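July, notebook 2, Ivau handheld data

Re-ran the filtering step on the Bakhtiari set with T. Kordestani's script. 376 episodes in, 371 kept. The five rejects all lost pose tracking on the wrist view. Plain flooring gives few corners to lock on to; grout lines help only where two of them cross.
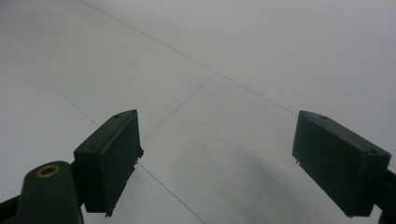 Wrist view, fingers open, tile floor.

Pads need checking before the next batch, as the edges are ragged. Homa Amini to ask Brullby for a replacement print.

Two-handed ball task next. Both grippers start apart, ball on the board, bin at the left. Policy trained on the kept episodes only, action chunk of 12, same seed as the Tarnedus run. Head view added as a third input; it should steady the left/right assignment when neither wrist view has the ball.
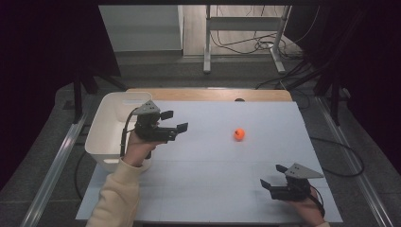

OPEN POINTS

Time offset between head and wrist streams still fitted by hand. Try the same filter with a looser threshold and compare losses. Repeat without the head view. Script is in the shared folder, old version kept.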